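Kategorie: Projektkurs Robotik / Werkstattbuch

17. Dezember 2018

Simulation Küchenszene, Projekt Marneo. Zufallstexturen wieder aktiv, Physik auf 100 Hz, Seed 3413. Aufgabe wie im Juni: Pfannenwender führen, ohne Seifenspender oder Smartphone zu berühren. Griffkraft in Sesier noch von Hand gesetzt, Regler folgt. 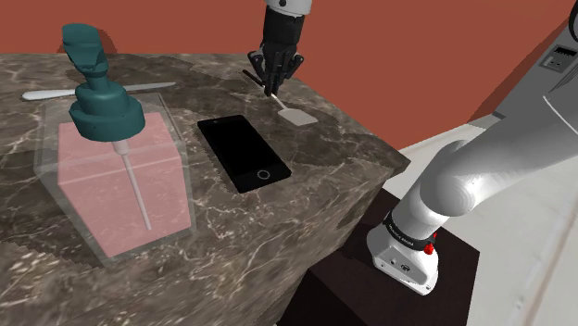

Seed 3413, Pfannenwender in der Hand, Blatt dicht über der Marmorplatte.

18 Durchläufe gerechnet, 2 mit Kontakt zum Smartphone, Spender in allen unberührt. Beide Kontakte beim Absenken, Handgelenk dreht zu spät ein. Kanten der Platte stufig, Kantenglättung prüfen. Kollisionsnetz des Blatts gröber als das sichtbare Modell, neu exportieren.

Offen: Logs nach Zilmont kopieren, Daumenwinkel begrenzen.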